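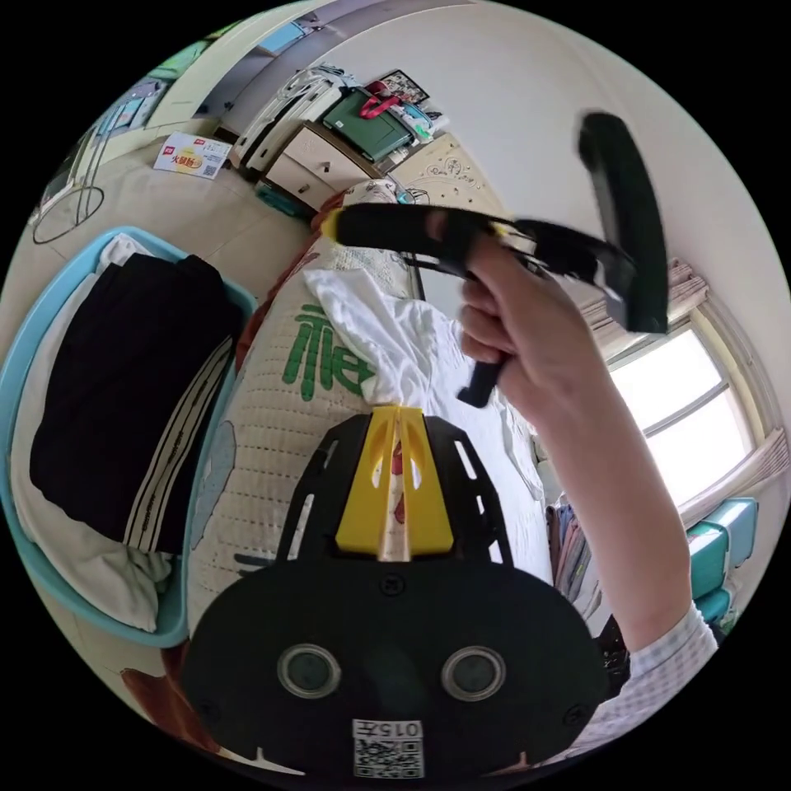

What is in the Jancombe Bedding Words list?

It holds 3861 answers to a postal and doorstep survey on what people call the things they put on a bed: covers, quilts, pillows, bolsters, sheets and the rest. Each answer is one row in a plain comma-separated file.

Files

bedding_words.csv has the answers, one per row
prompts.txt has the 63 prompts as they were printed on the form
places.csv has the 32 survey areas and their short codes
changes.txt lists what differs between version 1 and version 2

All files are UTF-8. Version 1 was saved in an older encoding and lost the accents on a good many words, so please don't mix rows from the two.

Columns in bedding_words.csv

row_id: a number, never reused. Gaps are rows that were withdrawn.
area: short code, see places.csv
prompt: number of the prompt
word: what the person wrote or said, spelling kept
word_norm: our tidied spelling, lower case
age_band: under 30, 30 to 59, 60 and over, or blank
mode: P for post, D for doorstep
note: free text, mostly blank

Where the answers came from

Forms went out with the Grustenach parish newsletter in May and were handed in at the library or posted back. Hauwa Okoro and Styliani Stamatopoulos did the doorstep interviews, mainly in the streets behind Bendetis Mill where few forms had come back. Interviewers read the prompt aloud and wrote down the first word given. If a second word followed straight away it went in the note column.

Prompts describe a thing by its use and never name it. Prompt 14, for instance, reads "the top cover, put on after the bed is made". Common answers are bedspread, counterpane, coverlet, throw and topper. Counterpane is nearly all from the 60 and over band.

Many people gave words from a language other than English. These are kept as given, in the script the person used. Titilayo Ajayi and Khadija Tazi checked the ones they could read. The others are marked "unchecked" in the note column.

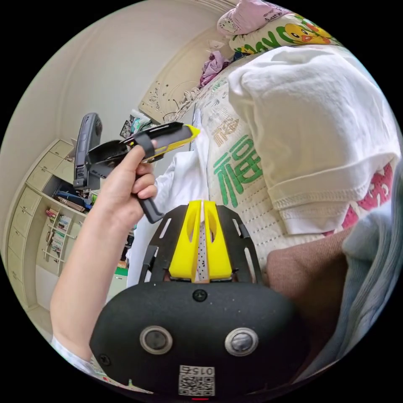 Known problems

Prompt 22 (long pillow) was misprinted on part of the first batch as "long pile". Answers to it such as "shag" and "rug" should be left out of any count.

Quilt, duvet and eiderdown overlap. Some people use one word for all of them, and word_norm makes no attempt to sort this out.

Area JB, the Jibrin estate, has doorstep answers only.

Age bands were filled in by the person answering, or by the interviewer if they declined to write. We have no way to tell which.

Use and credit

Free to copy and reuse with credit to the Jancombe Bedding Words list, version 2. Names and house numbers were removed before the file was made. Please don't try to match rows to households.

Corrections go to Ekrem Toprak, who keeps the master copy. Give the row_id and the column.
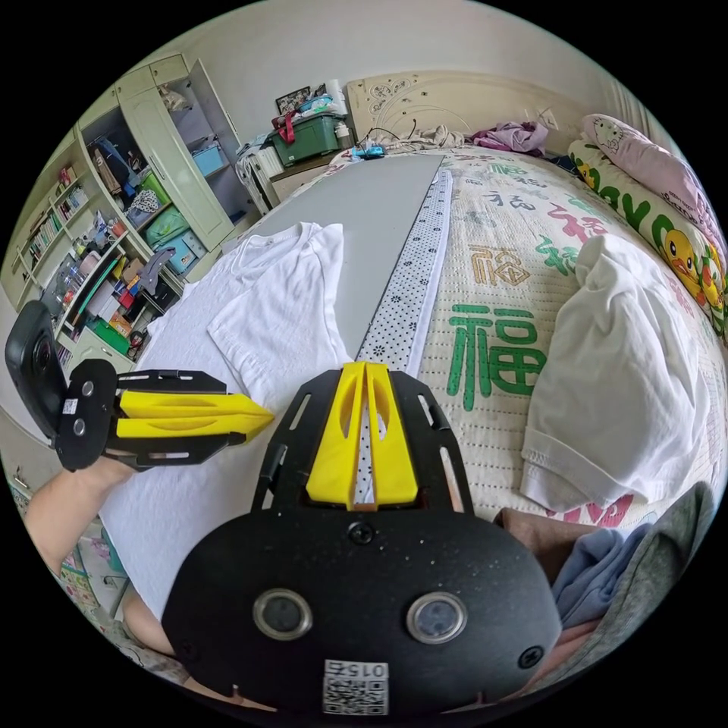
Quilted bedspread printed with 福 characters.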